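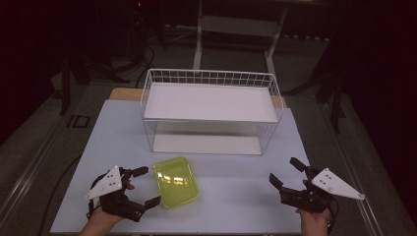 The Coltstead appeals court finally lost a judge today. Retired, 41 years in, effective whenever they find someone. My whole filing system for this court is a white wire basket with a flat panel across the middle: rulings I understood go on top, the rest go underneath. Underneath is winning.

**2/** The short list has 4 names on it. Three of them clerked for the man who's leaving. The fourth argued against him in the Vitosholm water case and lost, so call that balance.

**3/** The governor's office put out a 10-page statement on judicial independence. It uses "independence" more often than Iyer County uses its courthouse, closed since October for a boiler.

**4/** Public comment is open. Each comment is capped at 400 words, or one footnote from the departing judge.
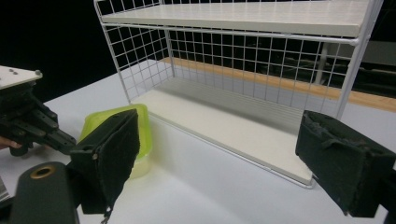 *White wire shelf, bottom board clear.*

**5/** Hearings get scheduled after the holidays. I'll be in the back row with the Rasto transcript people, who bring better snacks than the bar association.

27 Dec 2019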